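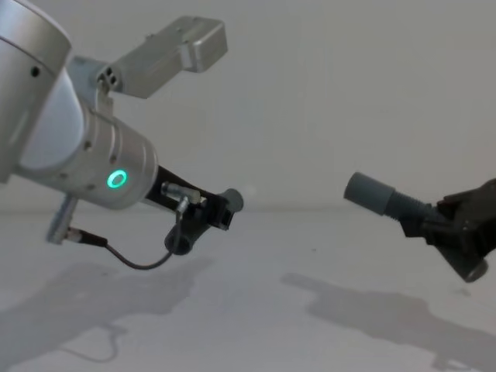 In Praise of the Room Tone

By Chinyere Onuoha
Nov 7, 2019

The best sound I heard on television this year was a kitchen with no one talking in it.

It comes late in the second episode of Drinulham, the small-town mystery that a few of my friends watched and most of them gave up on. The mother has just hung up the phone. The show could have gone to strings there, and I was braced for strings, because that is where strings live. What we get is the refrigerator. It hums, it shudders a little, it clicks off, and then there's a kind of quiet underneath it that you didn't know was there. You can hear a neighbor's sprinkler two yards over! I ran it back three times and then I called my sister.

I want to make a case for that refrigerator, and for the people who put it there. 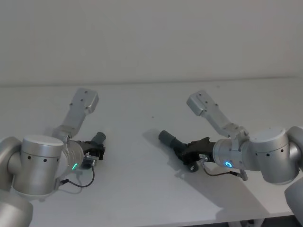
5 min read

We talk about television music all the time now, and I'm glad of it. Composers get profiles and fan mail and vinyl pressings with a gatefold sleeve. But the backgrounds, the rooms and streets and weather that sit behind every line of dialogue, still get treated as something that came free with the picture. They didn't come free. On most productions the microphones on set are aimed at the actors' mouths, and everything else gets built later by someone sitting in the dark with a library of air conditioners.

Azra Mujić built the air for Drinulham, all 16 episodes of it. I wrote to her after the kitchen scene with what I'm afraid was a very long email, and she was kind enough to call me. She told me the refrigerator was hers. She had recorded it at night in her own apartment after unplugging everything else, and she'd kept the recording for years without finding a place for it. "It was too sad for the other shows," she said.

I love that sentence. I love that there's a person in the world who has auditioned a refrigerator and found it too sad.

She also told me the sprinkler was a fight. The first mix had it, the second mix didn't, and it came back only when Garba Uzor, who was the re-recording mixer, put it in again very low and waited to see whether anyone would object. The argument against it was that viewers watching on a phone would never hear it. Which is true, I guess. Plenty of viewers watching on a phone won't see the wallpaper either, and we still let the set decorator pick one.

Here is where I part ways with a lot of people I respect. The usual line is that background sound does its job when you don't notice it. I've heard this from editors and from teachers, and I said it myself on a panel once with great confidence. I've come around to thinking it's a little unfair. It takes a whole craft and makes invisibility its highest prize, and then we act surprised when it gets the shortest schedule and the last slice of the money. Nobody tells a cinematographer that her work should go unseen. We let the camera be beautiful and trust the audience to follow the story anyway, and they do.

So notice it! Notice it on purpose. You won't break anything.

If you want somewhere to start, try the radio drama Tarnance, which has a character who spends 26 minutes alone in a stairwell, and the stairwell changes. Omolara Ekwueme cut that one. The building wakes up around him. Doors on upper floors, someone's shower, a dog's nails on tile, all of it arriving so gradually that by the time he stands up to leave you could draw the place. Then go back and play the first minute again. It's astonishing how empty it was.

Or try Eten, which goes the other way. It's a loud, silly, big-hearted science fiction series with a spaceship that rattles, and each deck of that ship has its own rattle. After a few episodes you know where you are before the picture tells you. My nephew, who is not a patient viewer, can name the decks with his eyes shut, and has done so for company.

I did hear a good objection to all this from Arsalan Lodhi, a dialogue editor I've known a long time, who read a draft of this and sighed at me.

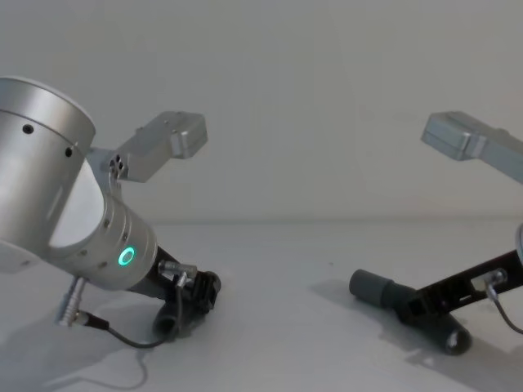
His point was that people already complain they can't make out the words. Every household he knows watches with the captions on, and now I want more sprinklers? He thinks detail in the backgrounds is lovely, and he also thinks it's the first thing that should go when a line is hard to hear.

I'll give him most of that. A line you can't understand is a failure, and no cricket is worth it. But listen to the shows where the words get lost and tell me it's the crickets doing it. Far more often I hear music pushed up under a whisper, or a low rumble that runs through an entire hour to let us know things are serious. Take the rumble out and you'd have space for the line and the sprinkler both. The kitchen in Drinulham has hardly anything in it, and every one of those things can be heard.

What I'd like is modest. I'd like reviewers to name the sound editor once in a while, the way we name the composer. I'd like streaming services to stop shrinking the credits into a corner at the very moment those names go by. And I'd like more directors to do what the makers of the film Raju did, and sit in the finished location for a few minutes with the crew silent and just listen to what's there before deciding what should be.

I've started doing it at home. My living room has a radiator that ticks in two different rhythms, and in December, when the windows are sealed up, there's a bus I can feel in the floor before I hear it. I've lived here nine years. The radiator is terrific.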